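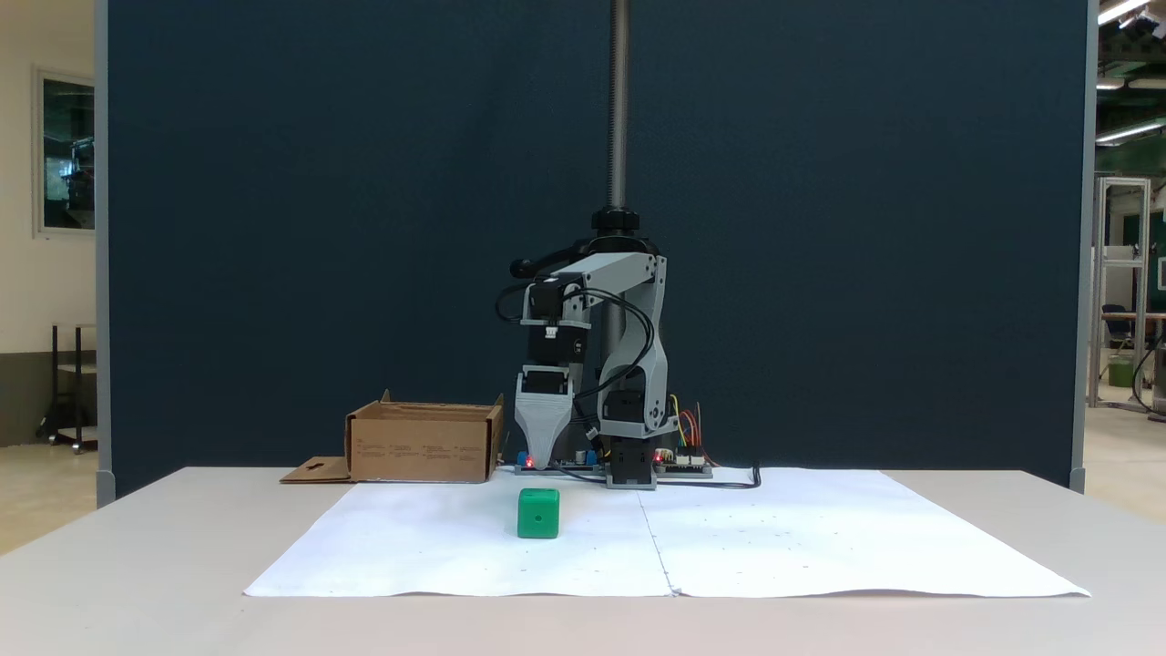 I want to make a case for reading the manual. All of it, front to back, before or after you plug the thing in, I don't mind which. I've been doing it since I was a kid and I have never once regretted an evening spent with one, and I think a good printed manual is one of the most generous kinds of writing there is.

I know how this sounds! My own family thinks it's a condition. When we got the new washer in July I sat on the laundry room floor with the booklet for most of an afternoon while my son stood over me saying you just press the button, Mom. And yes, you just press the button. But did he know that you can soak for a set number of hours and have it pick up where it left off? Did he know about the little drain hose behind the flap? He did not, and now he uses the soak setting for his soccer socks every single week.

My love affair started with a sewing machine. It was a Marnik, secondhand, heavy as a safe, and the woman who sold it to my mother had kept the manual in a plastic sleeve inside the lid. It ran to 144 pages. I was eleven and I read it like a novel. There was a whole chapter on tension, with drawings of good stitches and bad stitches side by side, and under each bad one was a sentence telling you what you'd done and how to undo it. The tone of those sentences has stayed with me. "The upper thread is too tight. Turn the dial to a lower number and sew a test line." No scolding. Somebody had pictured a person at a kitchen table getting frustrated and had written to her kindly and plainly, and there I was, at a kitchen table, getting frustrated.

That somebody had a name, for once. On the last page, in tiny type, it said "Text: Begoñe Goicoechea." I have looked for anything else she wrote and found exactly one thing, a booklet for a Marnik overlocker, which I bought even though I don't own the overlocker. It's wonderful. She has a page on threading the lower looper (if you've ever done this, you know) and she breaks it into steps so small that your hands just follow along. I would put that page up against plenty of essays I was made to read in college.

So it bothers me that manuals are disappearing, and that so few people seem to miss them. Last year I bought a Lakham bread maker and the box held a folded sheet with a square code on it. You scan the code, you make an account, you get a video. The video is two minutes long and has music. It shows a hand pouring flour. I watched it three times trying to find out whether the yeast goes in before or after the water, and then I wrote to the company, and a very nice person sent me a file that had clearly once been a proper manual. It was great! There was a table of flours! Why was it hiding?

I understand the reasons, or some of them. Paper costs money. Translations cost money. People throw the booklet out with the foam. And video really is better for certain things. I learned to replace a bike chain from a video and I don't think I could have done it from a drawing. I'm also not going to pretend that every manual was good. My husband has a Gkikas table saw whose booklet spends its first nine pages on warnings, among them a warning not to operate the saw while asleep, and then covers the blade change in one paragraph with a diagram where all the arrows point to the same bolt. I read that one front to back too, but I didn't enjoy it.

A video goes at its own speed, though, and a page goes at yours. When I'm stuck on step six I want to stare at step six. I want to put my thumb on it, go and look at the machine, come back, and find it where I left it. I also want an index. I can't tell you how happy an index makes me. You look up "rattling" and there it is, rattling, page 88, and somebody has thought about your rattle ahead of time.

Then there's what you find by accident, which is my favorite part. You go in looking for how to reset the clock and you come out knowing your oven has a setting for drying herbs. I've owned a Dendar dehumidifier for years and found out only this spring, leafing through the booklet with a cold, that you can hook a hose to the back and never empty the bucket again. Years of carrying that bucket up the basement stairs! It was on page four.

People tell me good design shouldn't need a manual, and I've thought about that one a lot. For a door handle, sure. For a kettle, fine. But plenty of the things we bring home can do more than a few buttons will ever show, and I like owning something with a bit of depth to it, something I can get better at. A piano isn't badly designed. When a company hides everything but the big button, it has decided on my behalf how interested I'm going to be, and I'm usually more interested than that.

I keep mine in two banker's boxes in the hall closet, including the ones for things we no longer have. If you've got a drawer of them somewhere, take one out tonight, for whatever you use the most. Make some tea. Skip the warnings if you must. And if you find a hose connection or a soak setting or anything like that, please write and tell me, I'd love to hear it. And if by any chance you have the English booklet for the Marnik buttonhole attachment, I will happily pay the postage.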